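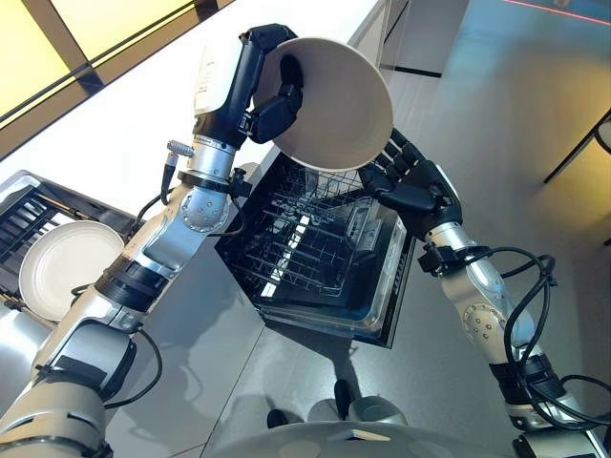 Loading bowls so they come out clean

Bowls are the fiddliest thing to load, and I love getting them right! Start with an empty rack pulled well out, so you can reach the back without knocking the tines.

1. Scrape out any leftovers. No need to rinse, unless it's porridge – porridge sets like cement.
2. Hold the bowl by its rim and tip it so the inside faces down and towards the middle of the machine.
3. Lower it between two rows of tines and let it lean.
4. Leave a finger's width before the next one. Nested bowls never wash properly.
5. Spin the spray arm by hand. If it catches, shift whatever's in the way.

Our old Irholm takes 12 cereal bowls this way, with room left for a couple of saucers. Deep ones go in last, along the side, tilted a bit more so water doesn't pool underneath. Try it tonight – it's so satisfying when they all line up!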